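Notebook, July — hide glue and fish glue on spruce, second round

Entered 4:40 p.m., bench two

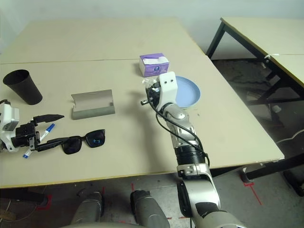
Why does the same glue hold on one spruce joint and let go on the next? Mostly the time between brushing the glue on and closing the clamp, and after that the temperature of the wood, which we did not write down in the first round.

Went back over the first round this morning with Debashish. The failures were nearly all in the pieces glued after lunch, when he was working alone and had to brush, fit and clamp without a second pair of hands. The film had skinned over before the joint was closed. You can see it on the broken faces: shiny patches with no fiber pulled out. The good joints tore wood along most of their length.

So for round two the open time is fixed. Thirty seconds from first brush stroke to clamp contact for the hide glue, ninety for the fish glue. If a piece runs over, it gets scraped and washed and goes to the back of the line. Ada wanted a forty-five second group as well. I said no for now, we don't have enough matched stock to split it again.

Stock: all of it from the Rizzi billet, quartersawn, end pieces discarded. Planed this morning, joints fitted dry against the window. Two rejected for runout and one for a pitch pocket that only showed up after the last pass. Planed faces left as they are, no sanding, no toothing. Italo still thinks toothing helps and may be right, but that is a different test.

Glue: hide glue soaked overnight in cold water, then heated in the Dunham pot. The dial on that pot can't be trusted. Set where it says 60 C, the glue read 67 on the glass thermometer. I moved the dial down until the thermometer read 60 and put tape over the numbers. Please leave the tape on. Fish glue used straight from the bottle at room temperature, stirred, no water added.

Wood warmed for ten minutes under the lamp before the hide glue pieces. Fish glue pieces not warmed.

Clamps: the small Brutex ones, snug plus a quarter turn. Yupin did all the clamping so at least it is the same hand. She noticed that two of the clamps creep when left overnight. Marked both with red paint and took them out.

Results so far, first batch only, broken on the lever rig after full cure. Peak load in newtons:

Hide glue, warmed wood: 827
Fish glue: 678
Hide glue, wood not warmed (left over from round one, same billet): 531

One joint each, so nothing to lean on yet. The 531 piece broke clean along the glue line for more than half its length. The 827 piece broke almost entirely in the wood, so that number says more about the spruce than the glue. The fish glue piece was mixed, wood failure at one end and glue failure at the other. Yupin thinks the brush was running dry by then. Possible. Load the brush again halfway from now on.

Rig: the pointer sticks a little coming off zero. Gualtiero took it apart, cleaned the pivot and checked it with the 400 N reference weight. Read 400 going up and 400 coming down, so I am keeping the readings.

Smell from the hide glue was worse by afternoon. Fresh batch for tomorrow, throw out what's left. Anything reheated more than twice goes in the bin, whatever it cost.

Still to do:
Ask Ullico when the second bag of hide glue is coming, and whether it is the same gram strength as the first.
Humidity log has a gap from noon to 2 p.m. — battery. Spare ones are in the drawer under the bandsaw.
Debashish to cut the next set from the wide end of the billet and number them in pencil on the end grain. The last numbers washed off in the squeeze-out.
Italo to look at the broken faces under the loupe before anyone handles them.

Next batch clamped at 4:15. Leave it alone until morning.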